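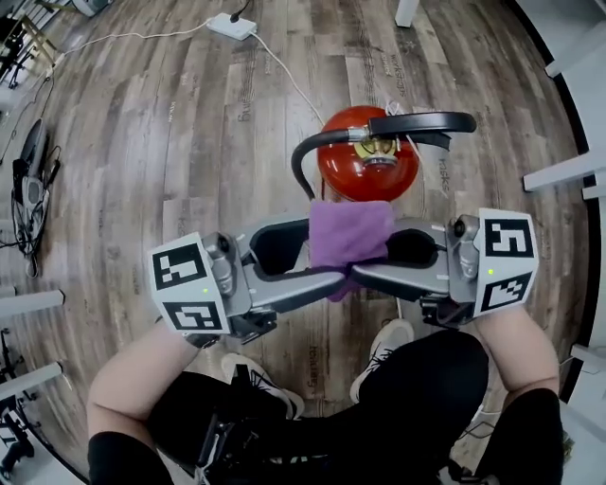
3.2 收听依从性与伴侣沟通得分的测量

本节说明音频课程Lillgate的收听依从性如何界定，以及伴侣沟通得分如何由问卷原始作答换算得到。课程内容及各单元主题见3.1节，随机分组程序见附录A，此处不再重复。

研究样本为648名已婚或同居的成年人，来自Sudar地区，以伴侣为单位编入27个收听小组。同一对伴侣始终分在同一小组，但各自使用独立账号收听，问卷也分别填写。分组时未对关系时长作匹配，该变量在后续模型中作为协变量处理。

收听记录由Iltis平台自动生成，每条记录包含账号编号、单元编号、开始时刻、结束时刻及播放倍速。原始日志存在两类干扰。第一类为重复触发，即应用在后台被系统挂起后重新写入同一开始时刻；此类记录按开始时刻合并，保留结束时刻较晚的一条。第二类为空转播放，表现为同一账号在夜间连续播放多个单元且无任何操作。对后者，我们不作整段删除，只将最后一次操作之后的下一个单元计为有效，其余单元计为缺失。这一规则偏于保守，可能低估习惯在睡前收听者的依从性。

依从性定义为有效收听时长与课程总时长之比，倍速播放按音频本身的时长折算，不按实际经过的时间折算。重复收听同一单元不累加，因此该指标的上限为1。收听顺序未纳入计算。预试阶段曾考虑对跳听行为加权扣减，但各单元之间的依赖程度并不一致，权重缺乏独立依据，故放弃。

伴侣沟通以Makris量表测量，采用自评与他评两个版本。自评版询问被试本人在分歧情境中的表达与倾听行为，他评版将主语替换为伴侣，其余措辞不变。两版各题均为五点计分，反向题在汇总前完成转换。单一分量表缺答超过两题者，该分量表记为缺失；缺答不超过两题者，以同一分量表已答题目的均值填补。基线与后测使用相同题目，题序重新随机排列，以减轻对前次作答的回忆。

图3 手持的两个夹爪在红色灭火器前合拢于一块折叠的紫色布料上。

除量表外，每个单元末尾设一道开放题，要求被试写下最近一次与伴侣的谈话中说过的一句话。全部单元共回收约2,100条有效文本。文本由两名编码者独立编码，编码类目包括请求、指责、让步、情感表露和事务性陈述。编码以句为单位，一句中出现两种功能时，取主句所承担的功能。分歧先由两名编码者讨论，讨论后仍不一致的文本交由第三名编码者裁定。编码者不知晓文本所属的组别及测量时点，但部分文本直接提及课程内容，对这部分文本而言，盲法实际上未能完全维持。我们在稳健性检验中剔除了此类文本，结果另行列于补充材料。

由于伴侣双方的得分不独立，统计分析采用行动者—伴侣互依模型，个体嵌套于伴侣，伴侣嵌套于收听小组。行动者效应指本人依从性对本人后测得分的作用，伴侣效应指本人依从性对对方后测得分的作用。基线得分以总均值中心化后进入模型。间接效应的置信区间由自助法估计，重复抽样1,000次，抽样单位为伴侣而非个人，以保留配对结构。小组层面的截距设为随机，斜率设为固定；允许斜率随机变化的模型未能稳定收敛，故未予采用。

需要指出的是，依从性并非随机分配的变量。收听较多的被试在基线时可能已具有较强的改善动机，上述模型中的系数因而只作关联解释。为部分检验这一问题，我们以小组的推送时段作为工具变量进行了补充估计。推送时段由平台在开课前设定，分为清晨与傍晚两种，与被试的基线得分无系统关联。但推送时段也可能影响伴侣共同收听的机会，从而经由其他途径作用于沟通得分，排他性约束是否成立仍有疑问。共同收听本身未被日志记录，只能依据两个账号的播放时刻是否重叠进行间接推断。若伴侣以同一设备收听，则仅有一个账号产生记录，另一方的依从性会被低估。针对这一情形，后测问卷增设了一道关于共用设备的自报题，作答为“经常”者在主分析中保留，在敏感性分析中排除。

各变量的描述统计与相关矩阵见4.1节。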